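**Midtbø board-recovery cell - progress report for January**
Prepared by Gunvor Solberg for Dede Laryea, Skerkside fund

Progress this month was less than we told you to expect, and I would sooner say so in the first line. The arm attempted 40 processor removals from scrap desktop machines. It finished 32. The other 8 stopped on a fault, and one of those is a safety matter that I don't consider closed.

**The fault**

Seven of the stops were the same thing. The gripper comes down over the socket, the force reading climbs before the fingers reach the retention lever, and the controller halts. Ekis, who supplied the control software, call this "expected conservative behavior." Perhaps. It didn't happen in their acceptance test, which used bare boards on a flat bench. Ours are still in the case, with the metal frame and the cables close by.

The eighth did not halt. The arm kept pressing after the limit was passed, and Njål Engebretsen hit the stop button. The board cracked near the socket. He was outside the fence and unhurt. The log shows the limit set at 800 on the screen and a different value in the controller, and we have had two explanations for that from Ekis which can't both be right.

**What we have done**

- Work with the fence gate open is suspended, including for teaching positions.
- Sandro Parisi now reads the limit back from the controller before each shift and writes it down.
- Mirjam Trummer has asked Erel for an independent check of the stop circuit. No date yet.

Ekis have sent a patch. I have not approved it. Their note says the problem is "resolved" but doesn't say what it was - and we have heard that word before.

**Money and schedule**

Spending is on plan, mostly from not buying the second gripper. I ask that you hold the next payment to Ekis until Erel reports. The target for memory module removal should move back a quarter; I have no basis for promising it sooner.

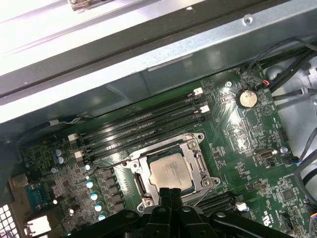 *Processor socket and gripper, wrist camera. Photo: Midtbø project / N. Engebretsen*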